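Jemier Two-Arm Tabletop Kit, sold by Keltaston
Reviewed 29 January 2021

Keltaston's listing calls the Jemier "household ready." I'd want to know whose household. What arrives is two black arms, a bag of brackets and enough aluminum extrusion to build the frame, and the table is your problem.

Assembly is listed at 2 hours. We needed 4, mostly because the frame instructions skip the corner braces entirely. The arms themselves went on without a fight. Cable routing is left up to you, so plan it before you tighten anything.

The sales page leans hard on table setting. Fine, but a plate is wide, bright and doesn't roll. Flatware is the better test, and I'd ask Keltaston for unedited video of the pointed fingers picking a fork up off bare wood. The sample clips run 23 seconds and cut away twice. A napkin doesn't show up in any of them.
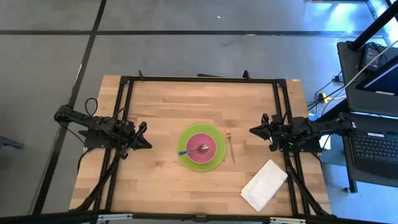 What you pay extra for
Spare fingers, the longer cable set and any support after 20 days. The Sorensen kit costs more up front and includes all of it. I'd price both before ordering.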